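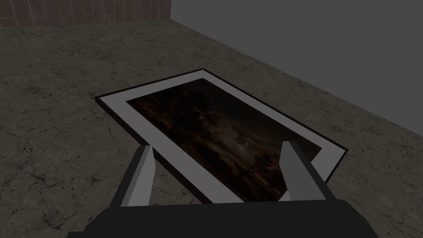 Fig. 1. Quadro emoldurado, pousado na horizontal sobre piso cinzento com textura de pedra.

Humidade relativa fora dos limites na sala de exposições
Março. Serviço de Apoio Técnico, Orton

Estado: em acompanhamento
Prioridade: alta
Equipamento: desumidificador Floslow, unidade 2

Descrição do pedido

A instituição requerente comunicou, na quinta-feira, que a humidade relativa da sala ultrapassava o limite fixado para obras sobre tela durante o período noturno. O desumidificador permanecia ligado, sem código de erro no visor. Solicitou-se intervenção antes da montagem da exposição Prernano, bem como parecer sobre a permanência das obras no local.

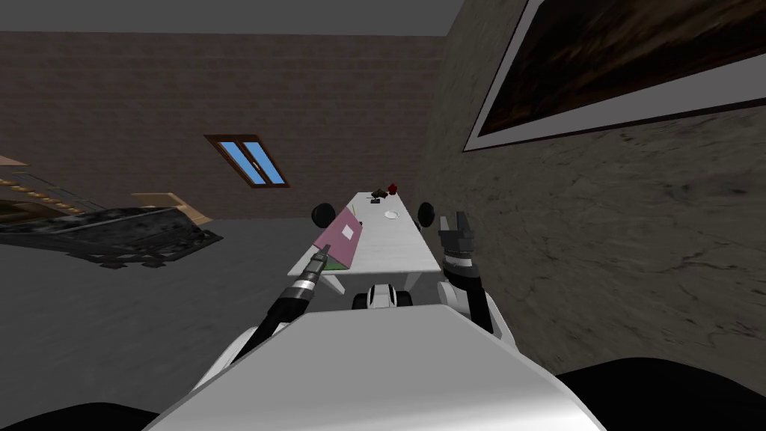 Diagnóstico

Foram consultados os registos das últimas 18 noites. Em nove delas, o compressor parou às 22h00 e só retomou o funcionamento às 7h00, horário que coincide com a programação reduzida do sistema central Vasiliu. A sonda de parede foi comparada com um higrómetro de referência e apresentou um desvio de 5 pontos percentuais, por defeito. O filtro de ar encontrava-se parcialmente obstruído. O dreno não apresentava anomalias.

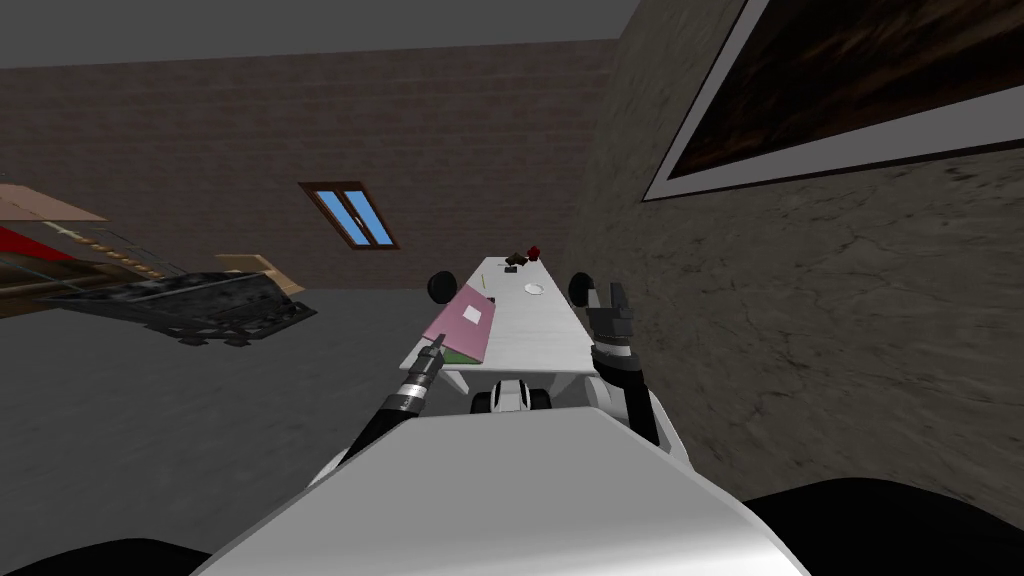
Perante estes resultados, procedeu-se à exclusão da unidade 2 do horário reduzido, à substituição do filtro e à correção do desvio da sonda no painel de configuração. O ponto de regulação não foi alterado. A primeira tentativa de gravação dos parâmetros foi rejeitada pelo controlador, por falta de permissões do utilizador local, e teve de ser repetida com a conta de manutenção.

Recomendações

Até nova comunicação, as obras sobre tela não devem ser encostadas à parede exterior. As leituras deverão ser remetidas a este serviço em formato CSV, uma vez por dia. O pedido será encerrado após cinco noites consecutivas dentro dos limites. A substituição da sonda fica sujeita a orçamento próprio.

Pedidos relacionados
Calibração de sondas de parede
Floslow: alarme de depósito cheio sem água acumulada
Vasiliu: alteração do horário reduzido
Permissões da conta de manutenção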